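**Floris 703 portrait light panel** – made by Estard, stocked and serviced by Jarkimwood

The Floris 703 is a continuous light panel for head-and-shoulders and half-length portraits. It is mains powered, silent at the lower settings and dimmable over the full range without a visible change in colour. The panel is 74 cm along its longer side and can be mounted upright or on its side.

It is intended for small studios, school portrait rooms and home sittings where flash is unwelcome or where video is recorded in the same session. It is not weatherproof and shouldn't be used outdoors, including under a gazebo or open porch.

## Light output and control

Brightness is set with a single rotary control on the back of the panel. A second control sets the colour, from warm to daylight. Both have a slight click at the midpoint, so the panel can be returned to a known setting without looking at it. There is no app and no remote.

The controls hold their position when the power is removed. If the panel is switched on at the wall, it comes on at the last setting used. Users who run two panels as a matched pair should set both from the midpoint click and adjust from there. Small differences between production runs are possible, and Jarkimwood will match a pair on request if both are ordered together.

The front diffuser is fixed. A second, heavier diffuser is supplied and attaches with hook-and-loop tape along all four sides. It lowers the output noticeably and is recommended for sitters who wear glasses, with the panel raised above eye level and tilted down until the reflection leaves the lens.

## Power

The panel runs from an external supply with a detachable mains lead. The lead between the supply and the panel is 5 m long, which allows the supply to sit on the floor away from the sitter. Don't hang the supply from the stand by its lead. A strap is provided for fixing it to the lower part of the stand if it can't be placed on the floor.

The supply may be plugged into an extension or a power strip, provided that the extension is in good condition, fully unwound and not overloaded. Heaters, steamers and hair tools should be run from a separate wall socket. Switch the panel off at its own control before switching off at the wall. 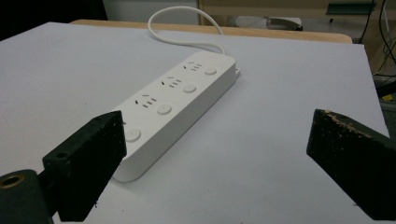

Bonifacio Garrido writes that he has run a pair of 703s from the same extension through a full day of sittings without trouble, but that the mains lead is shorter than he would like and he replaced it with a longer one. He also asks whether the connector on the panel end could be made to lock. The connector on the present version is a push fit with a quarter turn. It does lock, though the turn is stiff when new and is easily mistaken for the end stop. Push fully home, then turn until the two marks line up.

## Mounting

The panel is supplied with a yoke that fits a standard lighting stand spigot. The tilt handles can be repositioned by pulling outwards and turning, which is useful when a handle fouls the stand.

For overhead use, or where there is no floor space for a stand, we recommend the Moschos clamp. It grips shelves, door tops and table edges, and has rubber faces to limit marking. Soft or painted edges should be protected with card all the same. A safety wire must be fitted whenever the panel is above a sitter. The wire is supplied with the clamp and is not supplied with the panel.

Stands with air cushioning are preferred. The panel is light for its size, but its area is large and a knock near the top corner will move a narrow stand. Place a sandbag on the leg that faces the sitter.

## Using a reflector with the panel

One panel and one white reflector are enough for most single portraits. Any flat, matt white board will serve. For a seated sitter, lay it across a table just below chest height and out of shot, then raise or lower the table end nearest the camera until the shadow under the chin is as light as required. Glossy boards give a hard patch of light under the jaw and are best avoided.

Keep the board clean. Coloured marks have little effect, but a board that has yellowed overall will warm the shadows and leave the highlights alone, a fault that is tedious to correct afterwards.
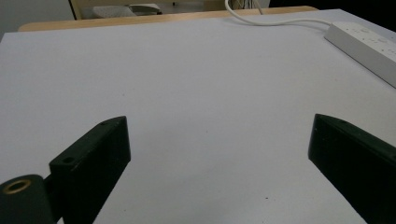

*White surface with the edge of a light wooden table beyond.*

## Care

Allow the panel to cool for about 10 minutes before putting it in its bag. Clean the diffuser with a dry, soft cloth. Don't use glass cleaner, which clouds the surface. The vents on the back should be brushed out now and then, more often in rooms with carpet or where fabric backdrops are stored.

The fan starts at the upper third of the brightness range. If it starts at low settings, the vents are probably blocked. If it doesn't start at all, stop using the panel and contact the service desk.

## In the bag

- Floris 703 panel with fixed diffuser and yoke
- External power supply with mains lead
- Lead from supply to panel
- Heavy diffuser
- Strap for power supply
- Padded carry bag

Stand, Moschos clamp, safety wire and sandbag are sold separately.

## Service and spares

Diffusers, leads, tilt handles and power supplies are kept as spares. The light source itself can't be replaced by the user. Repairs are handled by Stelios Theodorakopoulos at the Jarkimwood workshop, who can also advise on using older Floris yokes with the present panel. Please include the serial number from the label beneath the yoke with any enquiry.

The workshop is closed on Sunday. Panels for repair should be sent without the bag and accessories, but with the power supply.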